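Labeling grasps and releases in two-gripper cloth recordings

Updated 2020-11-15 by Onni Ahonen

If you have ever tried to train a policy on bed-making or laundry recordings, you know the labels matter more than you'd like. When does the hand take hold of the cloth? When does it let go? Get those two events right and most of the later steps (cutting episodes, training the grasp head, replaying on the arm) get much easier. I've been rewriting our labeling pipeline at Morosstead since October and I'm very happy with where it ended up, so I'm writing the whole thing down, including the parts I got wrong the first time.

You'll need Boltach installed (that's our command line tool), the Younis viewer for checking results, and a folder of episodes in the Flononach layout. Each episode should have a wrist video for each gripper, a head video, and the jaw opening logged for both sides. A laptop is fine, no GPU needed.

Why jaw width alone doesn't do it

With rigid objects you can cheat. The jaws close, they stop at the width of the mug, and the flat part of the curve is your grasp. Cloth doesn't do that. A single layer of T-shirt between the fingers looks almost the same in the width signal as no T-shirt at all, and a thick folded bundle can hold the jaws wide open while being gripped perfectly well. The first version of my labeler used one threshold for everything. On thin cloth it reported grasps whenever someone closed on air, and on thick cloth it missed them completely.

So the new version takes candidates from the width signal and asks the wrist video to confirm them. The width is fast and precise in time, the video knows whether there's cloth in the gap. They make a great pair!

Look at some approach frames first

Before running anything, open an episode in Younis and scrub to just before a close. You want frames where the fingers are open and a piece of cloth sits in or above the gap, because that's what the confirm step has to recognize.
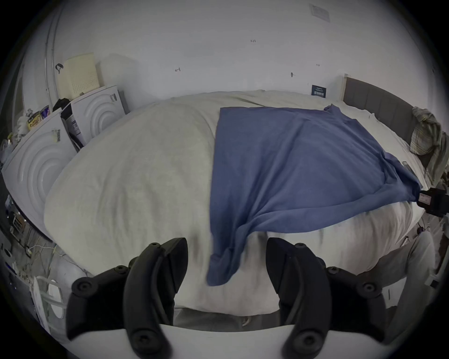 Corners that hang over an edge are the friendliest grasp targets you will find. There's fabric on its own with space under it, and the color usually separates well from the bedding. Cloth lying flat is harder: the fingers have to pinch up a ridge, and the ridge often only forms once the jaws are already moving. Try to include both kinds in your test set. Mine had only hanging corners for the first week and I was way too pleased with my numbers.

Keep an eye on the lens distortion too. Straight edges bend a lot toward the rim in a wide view, and a segmenter trained on ordinary photos gets worse out there. I don't rectify the whole frame. It costs time and smears the outer pixels, and the region we care about is a small patch between the fingertips that barely changes.

Set the gap region

The gap region is a polygon between the fingertips, drawn once per gripper. Run

boltach gap-edit episodes/first --side left

and click around the open space between the fingers, with the jaws fully open. Stay a little inside the plastic on both sides. If the polygon touches a finger, the black finger pixels leak into the color statistics and dark cloth starts to look like "nothing there". Extend the polygon upward past the tips, so that it catches cloth just before it enters the gap. Save, then do the other side.

Please don't mirror the left polygon to get the right one. I did, it looked fine, and the cameras turned out to be mounted at slightly different angles, so the right side lost a good part of its confirmations.

Line up the streams

The wrist videos and the width log have their own clocks, and the offset drifts from one session to the next. Boltach estimates it from finger motion: it tracks the fingertips in the video, gets an opening curve out of that, and slides it against the logged one until they agree.

boltach sync episodes/ --max-offset 700

The limit is in milliseconds. On our recordings the typical offset came out at 187 ms, which is plenty to put a grasp label before the fingers have even touched anything. If an episode lands exactly on the limit, the estimate has failed and you should look at it by hand. Usually the operator never opened and closed the jaws far enough to give a clear curve. Kaisu Karppinen had the lovely idea of asking everyone to do a quick open-close-open at the start of each episode, and since then the failures have mostly gone away.

Find candidates

Now the fun part. Run

boltach grasps propose episodes/ --slope auto

This looks for places where the jaws close quickly and then hold still. Note that it never checks how wide they are when they hold still, and that's on purpose – a folded bundle may stop the jaws early. Expect far too many candidates. Fidgeting, regrasping, adjusting the hand on the handle, it all shows up. Don't tune the slope to get rid of them. A candidate that gets rejected later costs you nothing, but one that was never proposed can't come back.

Confirm with the video

boltach grasps confirm episodes/

For every candidate, the tool compares the gap region before the close and during the hold. It asks two things: is there something in the region that doesn't match the background behind it, and does that something move with the gripper once the gripper moves? The second question does most of the work. Cloth that's only behind the fingers slides across the region when the hand moves. Cloth that's held stays put.

You can get into trouble if the held cloth and the bedding have the same color, or if the hand stays completely still after closing. For those the tool writes "unsure" instead of guessing, and I'd leave it that way. An unsure label is quick to settle in the viewer, a wrong one hides in your training set for months.

Check left and right

Two-handed holds deserve their own check. When both grippers work on one piece of cloth you want both labels, and you want them on the correct sides. Swapped streams are the sneakiest bug I know in this kind of data. Everything plays, every curve looks healthy, and the policy quietly learns to reach with the wrong arm.

Open the head view in Younis, jump to a hold, and compare what you see with the side names in the panel. If your hardware has side markings, use them. Do it once per session, and again whenever somebody has recharged or swapped a unit. 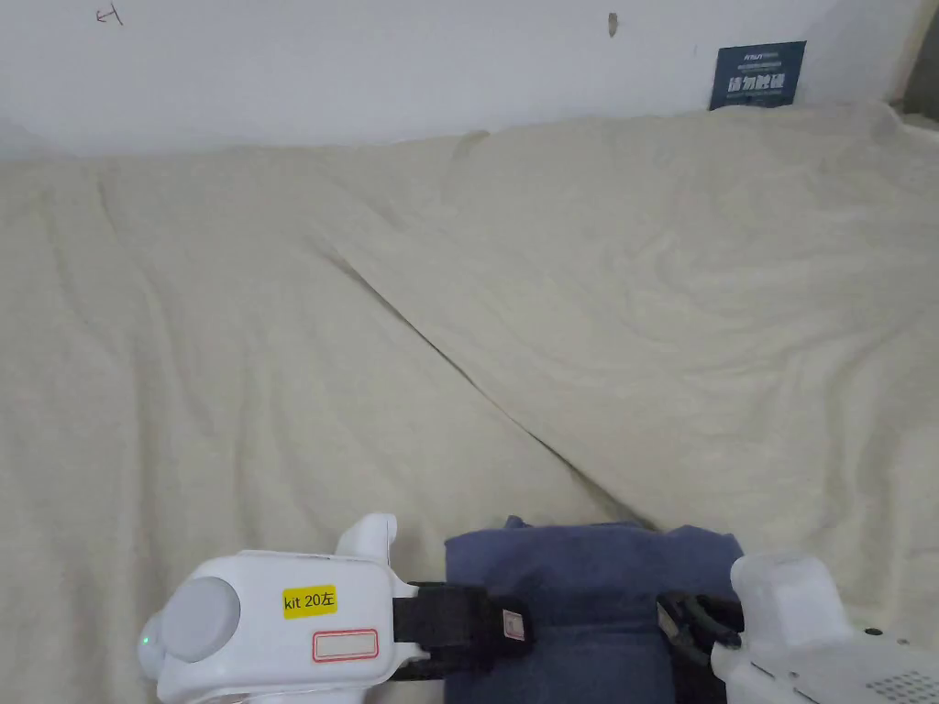 Head view with the cloth between the jaws. The yellow sticker reads "kit 20左"; 左 means left.

If the sides are swapped, fix it at the source with

boltach swap-sides episodes/session-name

and rerun the sync, because the offsets belong to the streams and need to move with them. Swapping only the label files seems quicker, but then the gap polygons are wrong as well, and you'll spend an afternoon wondering why.

Releases

Releases run through the same two steps in reverse, with one twist. Cloth sticks! Fabric can cling to a fingertip for a moment after the jaws open, so the visual release comes later than the mechanical one. I store both. For training the gripper command you want the mechanical time, and for cutting episodes you want the visual one. If the two are more than 2 seconds apart, the tool flags the release, and so far those have nearly always been snags worth watching.

Review and export

younis review episodes/ --only unsure,flagged

The keys are y, n and s for skip. On our last batch of 975 episodes this was a pleasant job with a cup of coffee, which I could never have said about the old labeler. When you're done:

boltach export episodes/ --format flononach --keep-unsure no

If you change a gap polygon after exporting, rerun from the confirm step. Proposals don't depend on the polygons, so you can keep those.

Kaisu is working on a version of the confirm step that also uses the head view, for the cases where the wrist camera sees nothing but fabric. I'll add a section once it's merged.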